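Section 3: Cleaning and Oiling Your Rulberg Tabletop

Last updated 1/8/26

You've got the legs on and the top level, so now comes the fun part! A first coat of Ornari Clear Oil brings out the grain beautifully, and the whole job fits easily into an afternoon.

Before you start
Clear the work area and open a window. You will need the oil, two lint-free cloths, a sanding pad and a soft brush.

1. Brush off all dust, working in the direction of the grain.

2. Wipe the top with a barely damp cloth and let it dry for 15 minutes.

3. Get down low and look across the surface toward a window or lamp. Rough spots and old glue smears show up best in the shine. Move around the table and check again, as the glare hides some of the grain from any one side.
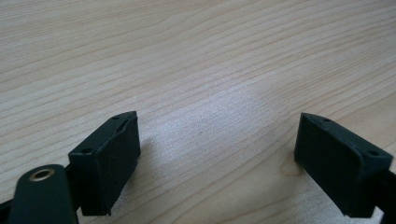
Fig. 3. Pale wood grain with a soft patch of glare and a small, faint knot.

Knots and wavy grain lines are part of the wood, and every top has its own pattern (we love the ones with lines bunched up close together). Don't try to sand them out.

4. Rub any rough spots lightly with the pad, then brush again.

5. Pour a small pool of oil, spread it thin, and keep a wet edge as you go.

6. Wait 15 minutes and wipe off everything that hasn't soaked in. Buff with the second cloth until the top no longer feels tacky.

NOTE: Keep the room at 67 degrees or a little warmer while the oil cures. Give it a full night before you set anything down.

CAUTION: Oily cloths can catch fire on their own. Lay them flat outdoors to dry, away from anything that burns. Never ball them up in a trash can.

For the Paquette bench, go on to Section 4.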